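Teaching a two-armed robot by remote control: a long thread from someone who has been at it since April

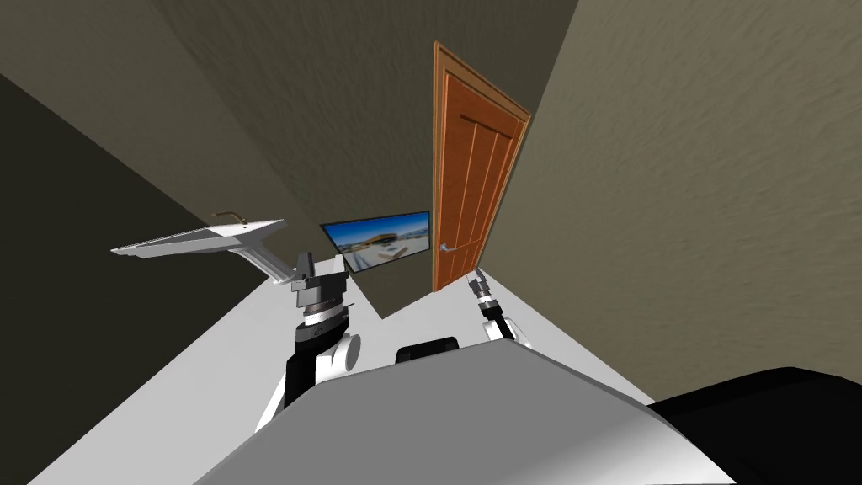 1/ A few of you asked what I do all day now that I've moved over to the teleoperation side at Balludine, so settle in, I've got tea and I'm going to ramble. The short version is that I sit in a chair with a controller in each hand, and whatever my hands do, the robot's hands do, and the computer keeps a record of it all. Most of my practice happens in simulation, in rooms like this one with a sink on the wall, a screen, and a wooden door with a silver lever handle. That handle and I have spent a great deal of time together!

2/ Each run I record is called a demonstration, or a demo if you're in a hurry. You do the job the way you'd like the robot to do it, start to finish, and then you do it again with the starting spot moved a little. The set I'm working on now needs 184 good ones for the door alone. I'm a patient person (my sister would laugh at that) but it's a lot of doors.

3/ People assume the hard part is the fingers. For me it was learning where to look. When you reach for a handle in your own kitchen you barely glance at it, and your hand sorts out the last few inches on its own. On the controllers I have no feel whatsoever. All I have is what I can see, so I slow way down near the end, and I try to come in straight toward the lever so I can judge the distance.

4/ Depth is the thing that still catches me. One arm can be close and big in my view while the other one is reaching way off toward the bottom of the door and looks like a toy. My brain insists the small one must be moving slower. It isn't! Same arm, same speed, and I've bumped the door more times than I'd like to put in writing.

5/ My trick, for anybody starting out: park the arm you aren't using. Put it somewhere calm with the gripper open and leave it alone. In my first weeks I'd get so wrapped up in the right hand that my left would drift along in sympathy, and the robot copies that faithfully. Then you've taught it that opening a door involves waving at the sink.

6/ That brings me to something I wish I'd understood sooner. The robot learns your habits along with the job. I used to pause just before closing the gripper, a little breath to steady myself, and when Herrero (our training software, it runs overnight) had chewed through that first batch, the robot paused too. Every single time. It would get to the handle and stand there thinking about it. I felt like I'd passed on a family trait.

7/ We threw out 28 demos over that pause. It hurt, and it was the right call, and I've been much better about it. If I need a breath now I take it before I hit record.

8/ Somebody asked in my replies whether you could just take the robot by the wrist and move it through the job yourself. You sure can, and for some work I like it better. We do it with the small bench arm, Pitdale. You put it in the soft mode, hold it near the wrist, and walk it along the path. You can feel when it's at a funny angle, and you can feel when it touches something. New folks pick it up in an afternoon.

9/ Where it gets awkward is with two arms at once, on a body that's bigger than you are. I tried it exactly one time. I had an elbow in my ribs and my own arm across the view, and the recording was mostly a record of me apologizing to it. For two hands working together I'll take the controllers.

10/ As for why we bother with a simulated room, it's mostly the reset button. I mess up, I press one key, and the door's shut again and both arms are back where they started. On the real one somebody has to walk over and do all that, and my goodness, you get your steps in. I can record 100 tries in simulation in the time it takes me to get 13 clean ones on the floor.

11/ It does spoil you a little. Simulated handles never stick. Our real door at the Gutholm site has a lever that's stiff at the bottom and I had to learn my grip all over again, a bit lower and quite a lot firmer. So now I make a point of doing some of both every week, even when the schedule says I could stay in my chair.

12/ Small practical things, in no order. Rest your elbows on something. Take your rings off. Drink water. Stop when you get sloppy, even if you're three short of your number, and come back after lunch. A tired demo looks fine when you're recording it and dreadful the next morning.

13/ And say out loud what you're doing while you do it, if you don't share a room. "Reach, close, down, pull." It keeps my timing even, and even timing seems to help the robot a good deal. My dog is convinced I'm talking to her.

14/ Next up is the faucet, which is thin and brown and not very forgiving, and I'll report back once I've got a batch I'm not embarrassed by. If you do this kind of work and have a better way to handle the depth problem, please tell me, I'm all ears. I'm off to do ten more doors.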